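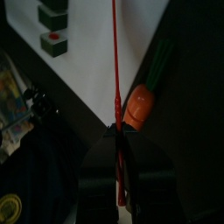 *The carrot, the red rod, and two of the green blocks.*

I paid for this with my own money, which I mention because the first comment under any toy review is always somebody asking. It's the Dornow garden play set. I ordered it in May from Enura, and it has lived on various surfaces of my home ever since, including the ones I sleep on.

Let's start with the carrot, as the designers clearly did. It's a good carrot. The body is smooth and orange with a groove across the middle, and the top is a bunch of straight green strips, like the haircut of someone who lost a bet. My niece is 2 and carries it by the leaves, the way you'd carry a handbag. I assumed they'd be out within a week. They're still in. I have pulled on them myself, harder than a reviewer should, and got nothing for it but a sore thumb.

Then there's the red rod. It's thin and glossy, with a rougher bit toward one end where your fingers are meant to go. The leaflet calls it a "garden stick," and that is the full extent of the leaflet's thinking on the subject. At our house it has been a spoon, a fishing pole, a thermometer (for the carrot, who is often unwell) and a conductor's baton. It also rolls. Put it on any table with the slightest slope and it will find the floor, then the gap under the stove. I own a yardstick for exactly this purpose now. A thin stick also isn't something I'd leave with a toddler while I answered the door, and the box could say so in bigger print.

The blocks are dark green cubes. One has a little red dot on top, and I pressed it for longer than I'd like to admit. It doesn't do anything. My niece presses it too and seems satisfied with the result, so maybe the problem is me.

I also tried the Ellitz vegetable box, which my friend Nathalie Dierckx swears by. Hers has more vegetables and a nicer lid, but the carrot is a flat cutout, and once you've held a round one it's hard to go back. The De Graaf set is prettier than both and costs like it.

When I last looked, the Enura listing had 3,287 ratings and a photo of a child playing quietly on a cream rug. I can't speak to the rug.

**Good:** the carrot, the leaves, blocks that stack without an argument.

**Less good:** the rod's love of travel, the leaflet, no bag or box worth keeping once it's open.

**Would I buy it again?** Yes, for the carrot. I'd tape the rod to something.

*Updated 8 Aug 2024: still have the rod. It was in a boot.*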